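We use cookies to keep this site working and to see which stories are read. You can accept all cookies or change your settings at any time.

Pretend shop reopens at Plosley toy library with small trolleys on loan

The pretend shop at Plosley Toy Library has reopened after a winter break, and for the first time its play trolleys can be borrowed and taken home.

The shop corner closed in December so that the floor could be sanded and the shelves moved away from the radiator. It has come back in the same spot by the front window, with a lower counter, a new set of play food and a row of small trolleys parked beside the till.

Until now the trolleys had to stay in the building. Families could borrow puzzles, train sets, dressing-up clothes and most of the ride-on toys, but the shop toys were kept back for the open sessions. The library said it was asked about the trolleys more often than about anything else on its shelves, and that the answer had always been no.

Under the new arrangement 16 trolleys have been added to the lending list. Each can be borrowed for two weeks on an ordinary family ticket, and renewed once if no other family has put their name down for it. A further two will stay in the shop corner at all times so that children who come to play are not left without one.

The trolleys came from Ballard, the toy and nursery shop on the high street, which offered them to the library at cost price when it cleared its stockroom. The money was raised through a raffle and a sale of old jigsaws, which together brought in £393. What was left over after paying for the trolleys went on play food and a box of spare parts. 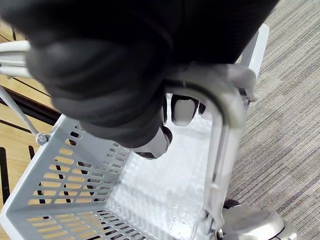
One of the light grey play trolleys, with its slotted plastic basket and curved handle.

The library chose a plain design on purpose. Several of its older shop toys had stickers and printed panels that peeled off after a season of use, and the staff wanted something that could be wiped down quickly between loans. Trolleys coming back are washed in warm soapy water, left to drain on the rack in the back kitchen and checked over before they go out again.

Borrowers are asked to look over the fastenings when they collect a trolley and again before they bring it back. Anything that has worked loose should be reported at the desk and left as it is. There is no charge for ordinary wear, and scuffs and scratches do not need to be mentioned.

The trolleys are meant for indoor use. They can be pushed on wooden floors, tiles and short carpet, but the library would like them kept off gravel and out of the garden. They are for carrying play food and light toys only - children should not sit or stand in the basket, and heavy things such as full tins should be kept out of it.

A bag of play food can be borrowed with each trolley. The bags have been made up by Pramanik, the fabric and sewing shop in the old bank building, from curtain ends and other offcuts. Each has a drawstring and a card inside listing what should be in it. The list is short, and the library asks that families go through it with their children before returning the bag. Missing items can be handed in later, and there is a basket for them just inside the door.

There are no play coins in the bags. The coins remain in the till at the library, where they are put away at the end of each session, and they are not given out to children under three.

The toy library has 142 families on its books, an increase on last year. It opened in the former reading room at Junska Hall and moved to its present rooms when the hall was let for offices. The shop corner was part of the move and was put together from a bookcase, a school desk and a till that no longer printed. The desk has now gone, but the bookcase is still in use, painted green and fixed to the wall behind the counter.

Other changes have been made during the closure. The baby area has moved to the quieter side of the room, with a new mat and a gate that can be opened with one hand. The puzzle shelves have been sorted by age, and the ride-on toys are now kept in the hallway, where there is more space for pushchairs as well. The toilet door, which used to stick, has been rehung.

The rooms were open for play during most of the work, although lending was stopped for a fortnight while the floor was done. Families whose loans fell due in that time will not be charged for late return. Anyone who has been sent a reminder by mistake can ignore it.

Trolleys can be reserved at the desk or by telephone, and a waiting list is kept by the door. Each family may have one trolley at a time. Those with two or more children can ask for a second if there are any left at the end of a session.

The library is also looking for empty, clean food boxes for the shop shelves, particularly small cereal packets and egg boxes. Glass jars and tins with cut edges cannot be accepted. Boxes can be left at the desk during opening hours, flattened if possible.

An open session for new families will be held on 3/18/26, with the shop corner in use throughout. Family tickets can be taken out on the day, and proof of address is needed.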